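How to overseed a tired lawn in early fall

My lawn in Terow was thin for many years, and I tried a lot of things before I learned this method from my neighbor Gudrun Öberg. It is slow work but not difficult. You need one free weekend and then patience.

Step 1. Cut the grass short
Set the mower to its second lowest position and collect all the clippings. The seed must touch the soil, and long grass keeps it up in the air.

Step 2. Rake hard
Use a metal rake and pull out the dead grass and moss. The lawn will look terrible after this – do not worry. If the ground is hard, push a garden fork into it every hand's width and move it a little back and forth.

Step 3. Spread the seed
My yard is 3000 square feet and I use 13 pounds of seed. Divide the seed into two equal parts. Walk with the first part from north to south, and with the second part from east to west. In this way you don't get stripes.

Step 4. Cover and press
Throw a very thin layer of compost over the seed. You should still see some grass through it. Then walk over everything with small steps, or borrow a roller.
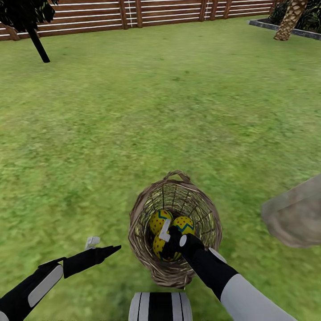 Step 5. Water
Water lightly in the morning and again in the late afternoon until the new grass is as long as your finger. After that, water less often but deeper. The first cut should be a high one, with a sharp blade.

Please keep children and dogs away for the first weeks. Weed killer must wait until spring.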